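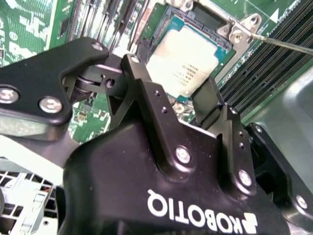

Bulow support replied that a position error which only shows up at the processor socket, and never at the memory slots, should be treated as a mounting fault until the mount has been ruled out, and asked us to stop editing the taught points.

Ticket: gripper lands off center at processor socket, cell 6
Site: Flotbridge, board service line
Opened: 2020-12-17
Priority: high, cell running by hand
Integrator: Bulow
Parts: Kivuteck
Status: closed, follow-up item open (see end)

Problem as first reported

The gripper comes down over the processor with the pads shifted toward the memory side. Offset at the socket is 2 mm, measured with the paper target on the scrap board. The program does not fault. The arm reports that it reached the point, and the gripper reports a normal open and a normal close. The cell stops only when the Aranda vision check compares the pad position to the socket frame and rejects it.

The error is not there on a cold start. It shows up after the cell has been running for a while, and once it is there it stays until the gripper is taken off and put back. After a remount the cell is good again, for a time.

Already tried by the shift before opening the ticket:
Restarted the controller. No change.
Homed the arm and ran the calibration check. Passed.
Re-taught the socket approach point. Good for part of a shift, then off in the other direction after the next remount.
Cleaned the camera window. No change.

Note on the third item. The re-taught point was saved over the original. The backup copy was on the line PC and has been restored. Please do not save over the socket points during this ticket. If a point must be moved for a test, copy the program first and put TEST in the name.

Setup

Gripper is on the wrist with a side bracket that carries the camera. The bracket wraps the gripper body and shares fasteners with the adapter plate behind it, so anything that moves the bracket can also let the gripper rotate on the flange. The drive cable and the camera cable run back along the forearm together.

The work fixture holds the board flat with the chassis panel still on one side. The load plate of the socket is raised for processor work. Clearance on the memory side is small. A driver is used on the socket frame screw by the operator with the arm in protective stop, and the arm stays where it is while that is done.

Log

Entry: baseline
Ran the socket approach on the scrap board with an empty gripper, cell cold. Pads centered. Wrote down the arm pose from the pendant. Marked the gripper body and the flange with a paint pen across the joint, so any rotation between them can be seen.

Entry: run to failure
Looped approach and retract with no board clamp motion and no vision. Stopped to look at the paint mark at the end of each block. The mark was broken after 40 cycles. Gripper had turned on the flange, clockwise as seen from the tool side. Pose on the pendant matched the baseline. The arm is going to the right place and the tool is not where the arm thinks it is.

Entry: fasteners
Put a driver on every finger link screw without turning it hard. All tight. Fingers have no side play by hand beyond what they have always had. Housing has light scuffs and some dust specks on it, wiped down, nothing under the dust.
Adapter plate screws were snug but not to the value on the Bulow drawing. Two of them had no thread locker on them at all. The remaining ones had old residue.

Entry: reply from Bulow
They asked whether the camera bracket had been changed. It had. The bracket was replaced in May after the old one was bent, with a part from Kivuteck. They asked us to measure the thickness at the screw ears and to check that the locating pin is in.

Entry: bracket check
Took the gripper off. The locating pin is missing. No sign of a sheared pin in the hole, so it was most likely left out when the bracket was changed. Screw ears are thicker on the Kivuteck part than on the drawing for the original. With the thicker ear, the original screws have less thread engaged in the plate. They can be brought up to torque, but they do not hold it.

Also found a witness line on the flange where the adapter has been moving. Bright ring, no burr. Flange face cleaned with a lint-free wipe. Pin hole clean.

Entry: why the memory slots look good
Question came from the line, so recording it. At the memory slots the approach is made with the wrist turned so that the long axis of the slot lines up with the direction of the error. The pads can be off along the slot and still close on the module. At the socket the same rotation pushes the pads sideways over the frame, where there is no room for it. The error is present at both places. Only one of them shows it.

Entry: cable
Bulow suggested checking whether cable drag is what turns the gripper. Untied the forearm bundle and moved the wrist through the socket approach by hand in freedrive. The camera cable went tight near the end of the move and pulled on the bracket. Slack had been taken up when the bundle was last tied. Re-tied with a service loop behind the wrist. Ran the full range of the program slowly and watched the loop. No snag, no rub on the chassis panel.

So there are 2 causes working together. A joint that could slip, and a cable that kept pulling it the same way.

Entry: parts
Kivuteck confirmed that the bracket on the cell is the later version and that it should be used with the longer screws. The longer screws were not in the bag we received. They are sending a set along with a locating pin. Cell stays in manual until they arrive. Operators have been told not to run the socket program even at reduced speed.

Entry: refit
Parts received. Order of work, for whoever does it next:

1. Put the arm in the service pose and lock out the cell.
Unplug the camera, then the gripper. Cap both.
Remove the gripper and bracket together. Support the gripper with one hand, it comes away suddenly when the last screw is out.
Clean the flange, both faces of the adapter plate, and the threads. Let the cleaner dry off completely.
Fit the locating pin. It should go in with thumb pressure. If it needs a hammer, stop and check the hole.
Fit the plate, bracket and gripper with the long screws, thread locker on each. Start all of them by hand before tightening any.
Tighten crosswise to the value on the Bulow drawing. Do not go by the value written on the cabinet door, which is for the old bracket.
New paint mark across the joint. Reconnect the gripper, then the camera.

The numbering was lost when the list was pasted from the tablet. The order is correct as written.

Entry: tool frame
With the pin in, the gripper sits at a slightly different angle than it did before the fault was reported. The stored tool frame was taught without the pin. Re-taught the tool frame on the fixed point in the fixture. Did not touch the socket points. With the original points restored and the new tool frame active, pads came down centered over the processor on the first approach.

Aranda vision check had to be given a new reference, as its old one was taken with the bracket out of position. New reference saved under the cell name. Old one kept in the archive folder - do not delete it, the reject history refers to it.

Entry: proving run
Looped the socket approach on the scrap board at production speed, then ran the whole program including memory slots. Paint mark unbroken. Offset at the socket is below what the paper target can show. Vision check passed on all approaches. Handed back to the line.

Open item

The other cells with a Kivuteck bracket need the same check: pin present, long screws fitted, service loop behind the wrist. The value on the cabinet door is to be painted over when that is done. The tool frame must be re-taught on any cell where a pin is added, and the vision reference taken again after that. Moved to its own ticket and assigned to the maintenance queue.

Ticket closed by maintenance. Reopen here if the paint mark on cell 6 breaks.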